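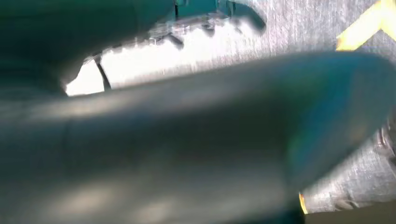

Dayton, Ohio, 05/01/2020

Been asked to write the rules for our robot cell. The rules so far were a sticky note that said "be careful." The sticky note fell off. Thread.

Rule one: keep the fingers matte. Teal-gray, dull, no polish. Someone at Trolent once sent us a shiny pair and the wrist camera spent a whole afternoon admiring its own reflection.

Rule two: check the glare before you start the run. If part of the view has gone pure white, the robot knows as much about that part as I know about opera. Move the lamp. Don't turn up the exposure and hope.

(I have turned up the exposure and hoped. The log has my initials on it.)

Rule three, loose lines. If a thin dark curve is crossing the work area and you can't say whether it's a cable, a wire or a shadow, you stop and find out. "Probably nothing" is how we lost a connector in August.

The old draft said cables should be "managed appropriately." I have worked here long enough to know that means kicked under the bench.

Rule four: put down a gray cloth. Fine weave, dull finish. Yellow parts show up on it beautifully, teal parts show up fine, gray metal parts vanish like my lunch from the shared fridge. If your part is gray, use a different cloth. We own one. It's in the drawer marked Yagi, which has never contained anything from Yagi.

Rule five is the one people argue about. Anything with teeth or notches gets picked up by its plain side. The fingers are soft-tempered and the teeth are not, and I'm the one who fills out the order form for new fingertips.

Anahera Whitcombe wants rule five to say "should" where I wrote "must." We've traded 6 emails on this. She signs hers "warmly."

Speed while a hand is anywhere near the cell: up to 30 millimeters a second. Yes, it's slow. Bring a sandwich.

Before anyone replies with the standard: I've read the standard. It's very good on fences and emergency stops. It has little to say about the guy who props the gate open with a box of Istell couplings because he's "just going to be a second."

So, rule six. The gate is not a shelf, a coat rack or a suggestion.

Full draft is 4 pages. The version I inherited was 138 and had a section on fax numbers. If you want a copy, ask me and I'll send it over once Anahera and I have settled "must."

Update: it's "shall." Neither of us is happy.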